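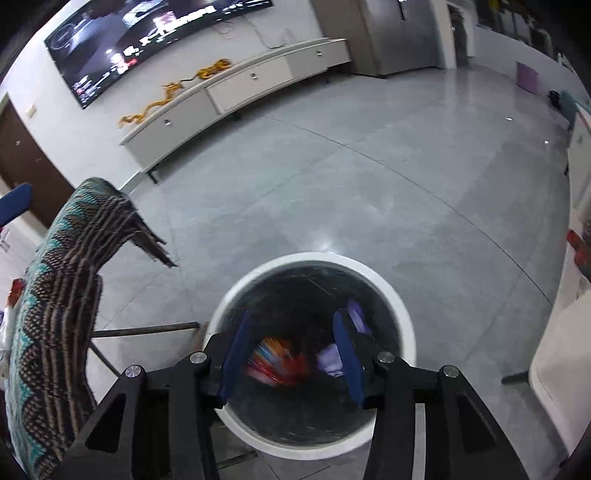
Leltholm Residence, Building Services Help Desk
Ticket 1247
Subject: Lounge waste bin, liner slipping and bin moving on tile
Location: Second-floor lounge, seating area
Priority: 4 (routine)
Opened: 4/2/25
Assigned to: Lucyna Cieślak, Building Services
Status: Closed

Original request

The round bin with the white rim in the second-floor lounge is not holding its liner. When residents drop in wrappers or tissues, the liner slides down the inside wall and the trash ends up between the liner and the bin. Evening staff then have to empty the bin by hand. The bin also travels across the floor when it is bumped, and it has been found in the walkway on more than one evening. Please repair or replace it.

Help Desk, first response

Thank you for your request. It has been logged as routine because there is no spill or blocked exit. Please confirm the following so that the work can be assigned correctly:

Whether the bin itself is cracked or damaged.
Which liners are being used, and from which supply closet they are taken.
Whether food waste or liquids are being put into the bin.

Until the matter is resolved, please keep the bin beside the seating and clear of the walkway.

Reply from requester

No cracks were found. The rim comes off and goes back on as it should. The liners are the black ones from the closet next to the elevator. The bin is meant for dry trash only, mostly candy and snack wrappers. There is occasionally a paper cup.

Building Services, first visit

The bin was inspected in place. The rim is sound and seats properly on the body. The liner had been tucked inside the bin and had not been brought over the top edge before the rim was put back. A liner fitted in this way has nothing to hold it and will drop as soon as it carries weight.

The liner was removed and refitted with the edge folded to the outside and the rim pressed down over it. The bin was then loaded with scrap paper and the liner stayed in position.

The movement of the bin was also checked. The gray tile in this area has a high gloss and offers very little grip. The base of the bin is smooth. Light contact with a foot was enough to move it.

Action: Liner refitted. Ticket left open pending a solution for the base.

Reply from requester

The liner held for two days and then slipped again. The morning shift reports that it was changed in the usual way. We would also like to raise the knitted throw that is kept on the seating. Its fringe hangs toward the floor close to the bin, and residents are concerned that it will become dirty. One resident asked whether the bin could be moved to the other side of the room.

Building Services, second visit

The liner in use at the time of this visit was from a different carton than the one inspected earlier. The carton is marked Tureto and holds a smaller size intended for restroom bins. It reaches the top of the lounge bin but cannot be folded over it. The correct size, supplied by Prekavdale, was on the shelf below. Both products are black and look the same once they are out of the carton.

Action: The Tureto cartons have been moved to the restroom supply cabinet. The shelf in the elevator closet has been relabeled "Lounge bins only."

With regard to the throw, relocation of the bin was considered. The opposite side of the lounge is the path to the balcony door and must be kept clear. The bin will stay on the seating side. Staff are asked to fold the fringed end up onto the seat when they empty the bin. The throw belongs to the lounge and may be sent with the regular laundry. It should go in a mesh bag and be dried flat.

Help Desk, note to file

Non-slip pads for the base were requested from Palamarchuk under the existing supply agreement. The first delivery contained felt pads for chair legs, which would make the bin slide more easily. The felt pads were returned. Rubber pads were reordered.

Building Services, third visit

Rubber pads received. The bin was emptied, wiped out with mild detergent, and dried. The underside was cleaned with alcohol wipes before the pads were applied, and the bin was left upside down for about 13 hours so that the adhesive could set. A spare bin from the storeroom was put out in the meantime.

The bin was returned to its place beside the seating and pushed from several directions at ankle height. It stayed where it was. The floor under and around it was mopped with the neutral cleaner already in use. Please do not use polish on this section of tile, as residue will weaken the grip of the pads.

Instructions for staff changing the liner

1. Lift off the white rim and set it on a clean surface.
2. Tie and remove the full liner. Check the bottom of the bin for loose wrappers.
3. Open a new liner from the "Lounge bins only" shelf and fold its edge down over the outside of the bin.
4. Replace the rim and press down all the way around.
5. Press the liner gently against the inside wall to let out trapped air.
6. Return the bin to its place beside the seating.

Reply from requester

The liner has stayed up since the last visit and the bin has not been found in the walkway. Both shifts have read the instructions, and a copy is now taped inside the closet door. We have no objection to closing the ticket. Please send a spare set of rubber pads if any are left over.

Help Desk, closing entry

Spare pads placed in the elevator closet, top shelf. The condition of the pads will be checked during the May floor inspection. If the liner slips again, please open a new ticket and quote the number above. Ticket closed by L. Cieślak.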